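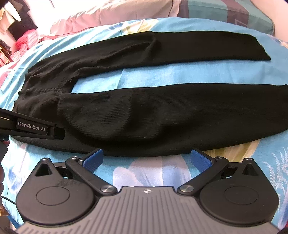 Black knit trousers, laid flat.

24 Jan 2024
By the Esemen wardrobe project

Trelari Garment Care Records

Trelari is a table of 1000 washing and mending records for household clothing, kept by members of the Esemen clothing library. Each row is one garment on one wash: fibre, colour, cycle, drying method and any repair. Of these, 345 rows are knits. Fibre content is copied from the care label; where the label was missing, the field is blank.

Pilling is scored from 0 to 10 by eye. Lint is recorded separately, as it brushes off and pilling doesn't.
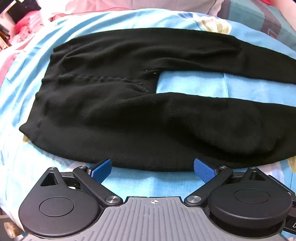 Known gaps

Dryer temperature is missing for 195 rows. Rows entered before May use the old Abera colour codes, so grey and charcoal are merged.

Licence

Free for non-commercial use. Credit Esemen.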